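Clearing off the bed
Posted Apr 10, 2019
Filed under: Home, Laundry

The bed in the small room has been collecting laundry again. I have written about this before, in August, when I claimed to have a system. The system was that everything clean went on the bed and got folded before anybody needed to sleep there. It works as long as nobody needs to sleep there, and for most of the winter nobody did.

Heikki is coming to stay for four nights, so the bed has to be a bed again. I gave myself an afternoon.

A few things about the room, for anyone who hasn't read the older posts. It is narrow, the bed is up against the wall, and there is no dresser. We had one, but it went to my sister when she moved. What we have instead is a closet in the hallway with three shelves and a rod, and everything from the bed has to end up in there or in our own room. The distance is maybe ten steps and it is still enough to stop me most evenings.

I start with whatever is already folded. It's the easy part and it frees up space to work. I push the folded things to the back, along the wall, and leave the middle of the bed open for folding. I used to put the finished piles on the floor, but then I would step over them for a week.
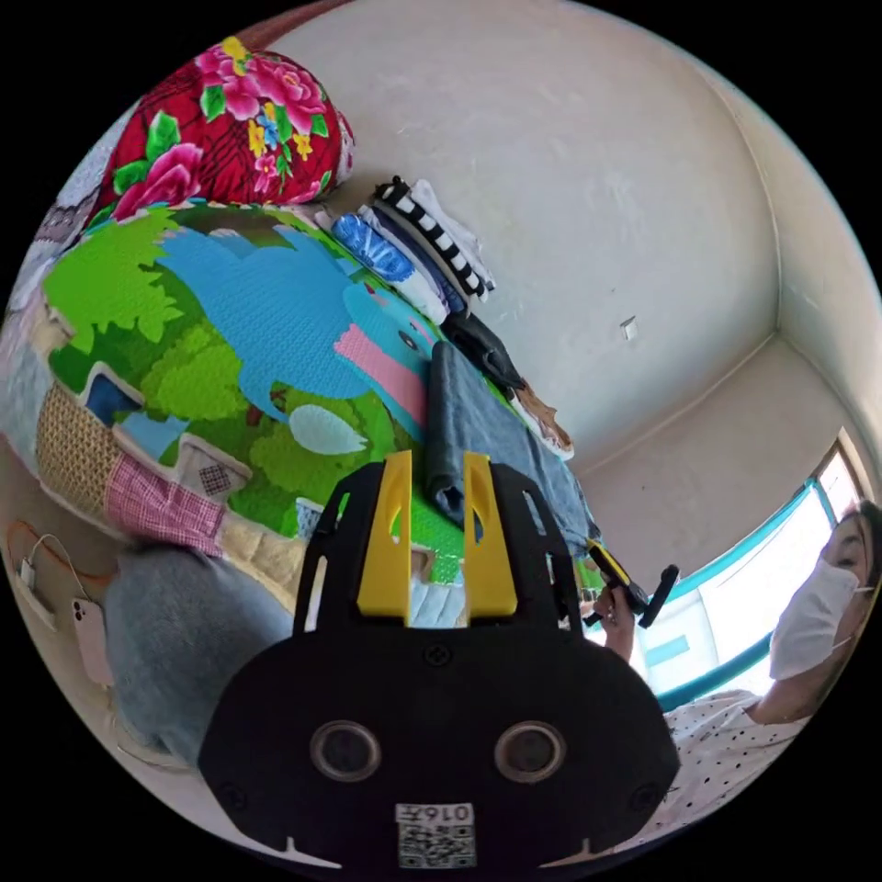 The order I fold in hasn't changed much. Jeans and heavy pants first, because they make a flat base. Then shirts, then anything thin or slippery that won't hold a fold by itself and needs to sit on top of something. I fold shirts in thirds lengthwise and then in half, and I don't stand them on end. I tried that for a few months after reading about it, and on a deep shelf you can't see the back row anyway. Flat piles suit the closet better.

Blankets are a different problem. I own two kinds, the ones I like and the ones that are warm. The dinosaur blanket is neither, but I have a soft spot for it. It has a big blue dinosaur on it and a lot of green, and it's the one every visiting kid asks for. The red one with the peonies is louder than anything else in the house. I bought a set of plain covers once, from a brand called Onik, thinking I would replace all the prints and have a calm room. They pilled after four washes and I went back to the dinosaur and the peonies.

For the wash I have been using a powder from Midia, which comes in a big box and has almost no smell. Our building's machines are old and the liquid kind never rinsed out properly, so towels came out stiff. With the powder I use less than the box says. One wash is 70 cents now and the dryer is more, and I dry most things on the rack in the hallway unless it's raining for days.

Now the socks. I leave them until last, and I know plenty of people do it the other way around. Aurelio Manzano, my neighbor across the landing, pairs his socks as he takes them off the rack and thinks I am making work for myself. He is probably right. My trouble is that the socks don't all come out of the same wash, so if I pair as I go, I end up with a handful of singles that I put down somewhere and lose. If I wait until the end, all of them are in one place at one time and the singles that are left are real singles.

I don't roll socks into balls anymore. It stretches the cuff, and with the knitted ones you notice it after a season. I lay one on top of the other, toes together, and fold once at the heel. They come apart in the drawer now and then — I can live with that.

The gray knitted ones get washed in cold water and dried flat. I learned this the expensive way with a pair from Lozano that I had ordered as a present and then kept. They went in with the towels and came out sized for a child.

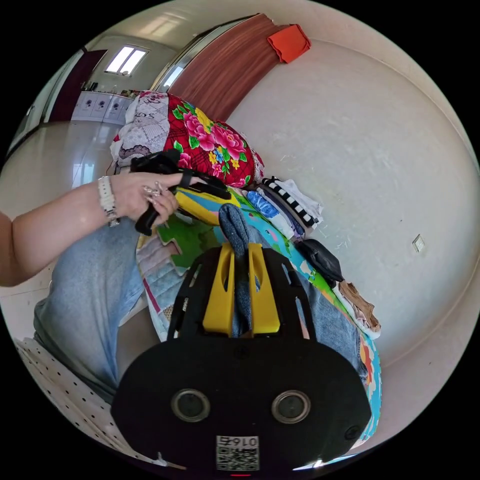
One gray sock, and the rest of the pile still on the bed.

After the socks comes the stuff that isn't laundry. There is always more of it than I expect. Pouches, chargers, a bag strap, things that came out of a suitcase and never made it to where they live. I don't sort these on the bed. They go in a shallow box, the box goes on the kitchen table, and I deal with it while the coffee is on. If I start sorting them where they are, I find something interesting and the folding stops.

Then the bed itself. For guests I do a fitted sheet, a flat sheet and one warm blanket, with a second blanket folded at the foot. Heikki Kokkonen is tall and sleeps with the window open in any weather, so he gets two at the foot. He has also said, more than once, that he would like the dinosaur. He can have it.

What I'm going to change after this round:

A second rod in the closet. The one we have is too high for shirts and wastes all the space under it. There is a hardware place near Grestetum that cuts them to length, and I'll measure before I go this time.

A basket for each of us, in our own room, so clean clothes don't start out on the guest bed in the first place. I have said this before too.

Fewer pillows. I counted pillowcases for the new shelf and stopped when I got to the ones I had forgotten about. Two for each person is plenty, plus a spare for the couch.

I am not going to do one of those big clear-outs where you take out everything you own. I did one in the last apartment and it took three days, and we slept around the edges of it. An afternoon on one bed is about my limit. Tomorrow I have the sheets to wash, and then the rack will be full again — so the last of the shirts will have to be off it by tonight.

If anyone has a good way of storing thick blankets without vacuum bags, leave it in the comments. I've tried the bags. They took air after a week and slid off the shelf every time I opened the door.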